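Search this site Search

Breakfast service: plates, toast and table setup for June
Ye-seo Um, Facilities and Catering

4 shares 2 comments

The breakfast counter on the ground floor moves to its summer arrangement in June. Service opens at 7:30 a.m. and closes at 9:45 a.m. The changes affect plate sizes, the way toast is cut and the position of condiments on the shared tables. Prices stay as they are.

Two plate sizes remain in use. The large white plate is for a full breakfast: eggs, toast and one side. The smaller green plate is for toast or fruit alone. Both go through the same dishwasher cycle, but they stack separately. Mixed stacks were the main source of chipped rims over the winter, and the racks are now labeled by size. Please return plates to the matching rack.

Toast is now cut into long strips before serving. A full slice laid flat on the large plate covers most of the well and pushes the eggs up onto the rim. Strips can be set along one side, and they suit soft-boiled eggs better. The bread supplier is still Pristovano, and the loaf is the same 1000 g white sandwich loaf as before.
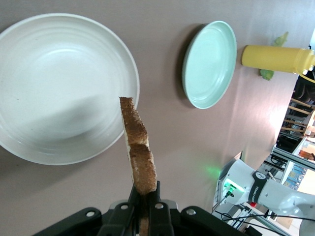
Toaster settings were tested by Bok-nam Heo over several mornings. Setting 3 on the Trastar unit gives an even brown on a fresh loaf. Day-old bread browns faster and should be watched during the last part of the cycle. Strips should be cut after toasting – cutting first leaves the ends dry and causes the narrow pieces to drop into the crumb tray. Use the serrated knife and the board kept next to the toaster. The crumb tray is emptied at closing.

Squeeze bottles stay on the tables during service and go back to the refrigerator at 9:45 a.m. They may be stored upright or on their sides, provided the cap is fully closed. Wipe the nozzle before closing it. Bottles are refilled only when empty, and the fill date goes on the base in marker.

The tabletops can be cleaned with a damp cloth and the regular dish soap solution. Do not use the abrasive pads on them. The pads leave shiny patches on a matte finish, and these cannot be polished out.

Anyone who needs bread without wheat or sesame should tell the counter by 4:00 p.m. the day before. It is toasted in a separate toaster and served from its own board. Questions about the counter go to extension 552. For broken plates, call extension 123 and leave the pieces in the marked bin by the dish return.

Share 4 Comments 2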